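Ticket 1572: pale bits on the table in wipe/tidy run, patterned-wall cell

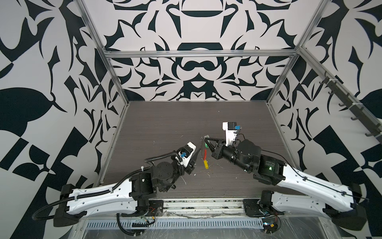
Koech Chores Group, Bench Support
Status: open, waiting on parts from Cendetti

Opened, 9:40 am
OK, so I'm reopening the tidy-up chore because it's still not something I'd let loose in anyone's kitchen. The job is to pick up the little yellow-and-red thing between the two grippers and then clear the pale bits scattered over the middle of the tabletop. Picking up is the part I'm hopeful about! Crumbs are where it all falls apart (my nephew does it with a damp sponge in no time, just saying).

10:15 am
Went through the Hedulero log. 1,000 tries at the pickup alone, 957 marked good. Sounds great until you think about 43 dropped things on a kitchen floor. Most of the misses are the right arm closing too high, so it gets the thin part and the rest swings away.

11:05 am
Lowered the approach height in Musier and restarted. Ran 21 more, no high grabs. I'm calling that half fixed.

1:30 pm
Crumbs. Parallel jaws just don't do crumbs, sorry. I tried the pinch-and-drag routine and it mostly pushes stuff from one spot to another, like a kid told to clean their room. Tried having one arm hold a card while the other swept toward it, and they got in each other's way and timed out. Error was "shared zone busy," same as ticket 957's cousin back in January.

2:50 pm
Asked Cendetti for the soft brush tips. If those don't work I'd rather we list this chore as "picks up, doesn't clean" and move on to towels.

To do before the next run
- clear the table by hand
- keep the lower approach height
- recheck the wrist camera cables on both arms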